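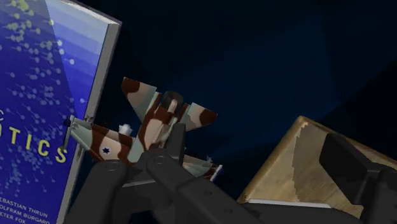
Brokau simulated gripper bench – pre-purchase checklist

Supplier: Ankrah
Checked at: Hornidthorpe, teaching workshop
Date: 2021-04-23
Licence on trial: 66 days, of which we used the last few, as is traditional

Mark each line PASS, FAIL or QUERY. "Seems fine" is a QUERY.

1. Installation

1.1 Installs without admin rights – FAIL
Comment: Asked for them twice, then a third time in a different font.

1.2 Opens on the older workshop machines – PASS
Comment: Opens, yes. Bring something to read.

1.3 Uninstalls cleanly – QUERY
Comment: Left behind a folder called "keep". We kept it.

2. Objects and scene

2.1 Objects recognisable to a student who has not read the manual – PASS
Comment: The toy jet is very good, down to the brown and tan camouflage and the little blue star on the wing. The book holds up too. With only OTICS left of the big yellow title word on the cover, the whole room still knew what sort of book it was.

2.2 Plain objects supplied as well as awkward ones – QUERY
Comment: The wooden piece is plain enough, with a believable grain. A jet with two tail surfaces and bits on its wingtips is a cruel thing to hand a beginner. We would like a cube.

2.3 Background does not hide the equipment – FAIL
Comment: Charcoal gripper, very dark navy behind it. Ankrah's brochure calls this "studio mood". On the projector at Staltlow it will be called "is it switched on?"

3. Gripper behaviour

3.1 Fingers stop at the set force limit – PASS
Comment: Limit held in every run of the 1,000 in the overnight batch.

3.2 Emergency stop halts all joints – PASS
Comment: Tested from five starting positions. The button is the same grey as the Help button and sits next to it. Somebody will ask for help very suddenly one day.

3.3 Fingers do not pass through objects – QUERY
Comment: Fine at normal speed. At top speed one finger went into the book and came out the other side. Ankrah say this is fixed in the next release. They said so in January as well.

3.4 Collisions are logged – PASS
Comment: Over 700 lines from one afternoon, most of them the same collision being reported with mounting concern.

4. Safe use in teaching

4.1 Students told that simulated limits are not the real arm's limits – FAIL
Comment: One sentence on page 66 of the manual. Needs to be on the start screen. Do not pass this item on the strength of a promise.

4.2 Simulation cannot drive real hardware by accident – PASS
Comment: Needs a separate key, which we have not bought and will not be buying this year.

4.3 Warning text in plain English – QUERY
Comment: "Undesired approach has been achieved." Sent back with a suggestion.

Result: NOT YET. Items 2.3 and 4.1 to be put right by Ankrah before we order. Item 1.1 to be argued over with our own IT people. Recheck 3.3 at top speed on the new release, at Staltlow, with the blinds down.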